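4월, 밤 11시 좀 넘음

오늘도 하루 종일 토스터랑 씨름했다. 아침엔 Aline 플래너 로그부터 열었는데, 어제 돌린 30번 중에 경로를 아예 못 찾은 게 4번. 전부 슬롯 바로 위에서 손목 각도 제한에 걸린 거였다. 빵이 비스듬히 잡히면 목표 자세도 같이 돌아가야 하는데, 내가 목표를 토스터 좌표계에 박아 놨더라. 바보같이! (어제의 나한테 한마디 하고 싶다.)

그래서 점심 먹고는 잡은 다음에 빵 기울기를 다시 추정해서 목표 자세에 얹는 코드를 짰다. 원래 Caldeira에 비슷한 함수가 있었는데 회전 순서가 우리 거랑 반대라서 그대로는 못 쓰고, 결국 손으로 다 옮겼다. 이것만 두 시간 넘게 걸림. 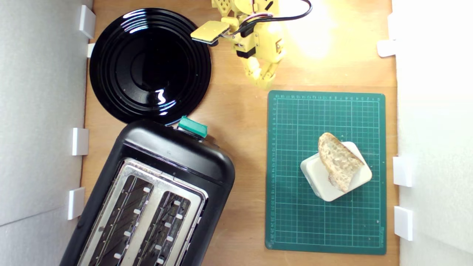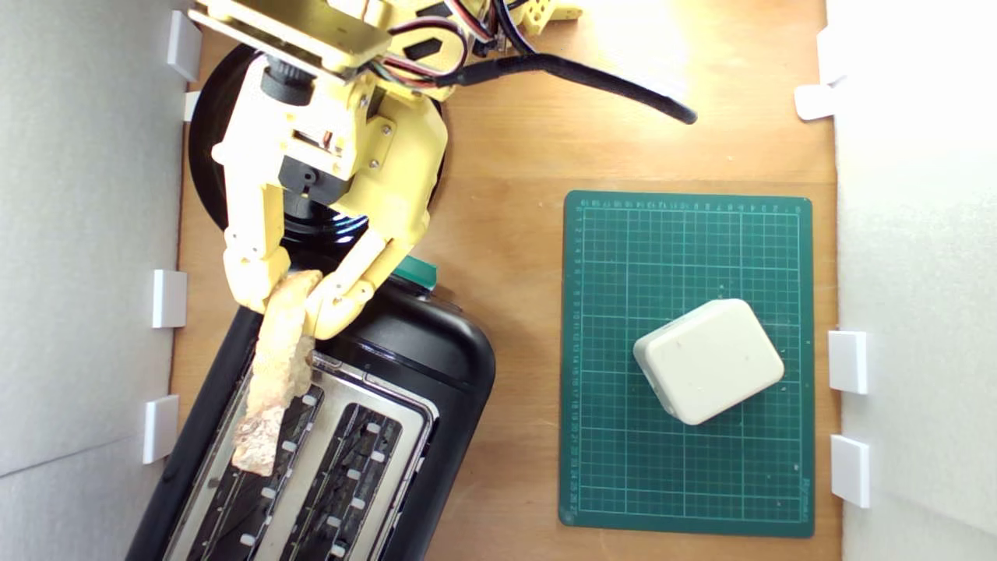
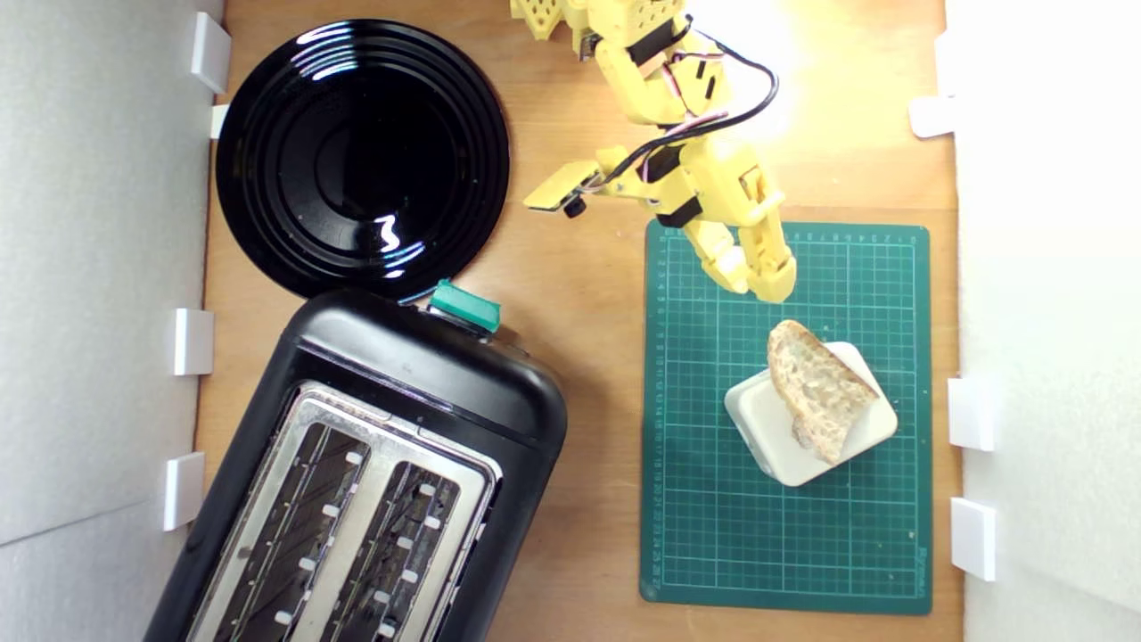
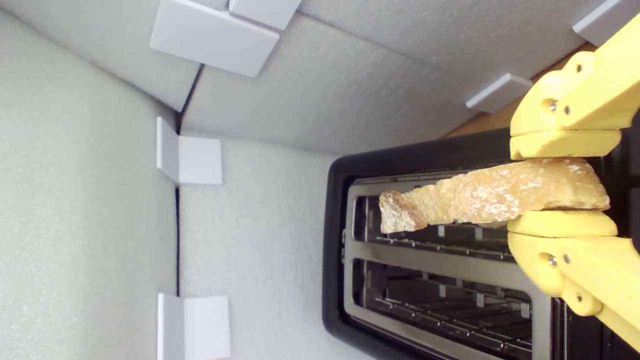 기울기 보정을 켜니까 계획 시간이 좀 늘긴 했는데 20밀리초 정도는 봐줄 만하다. 문제는 제어 쪽이다. 마지막 구간에서 속도를 확 줄이게 해 놨더니 서보가 가다 서다 하면서 덜덜거린다. 보간 주기를 2배로 올려 볼까 하다가 Stestolow 쪽 설정 파일까지 건드려야 해서 일단 참았다. 그거 한번 손대면 밤새야 한다, 진짜로.

그리고 인식 모델은 여전히 빵 껍질이랑 나무 상판을 가끔 헷갈린다. 색이 비슷하니 이해는 가는데, 마스크가 책상 쪽으로 쭉 번져 나가면 기울기 값이 엉뚱하게 튄다. 저녁엔 깊이 값으로 한 번 걸러 주는 단계를 끼워 넣다가 배고파서 접었다. 하루 종일 빵만 쳐다봤는데도 집에 오는 길에 또 빵을 샀다 ㅋㅋ

내일은 Duvau 브랜치에 보정 코드부터 합치고, 로그에 빵 각도도 같이 찍히게 해야지. 실패한 것만 골라서 다시 돌려 보는 스크립트도 만들어야 하는데 그건 오후에. 아, 그리고 노트북 충전기 챙기기. 오늘 또 두고 왔다.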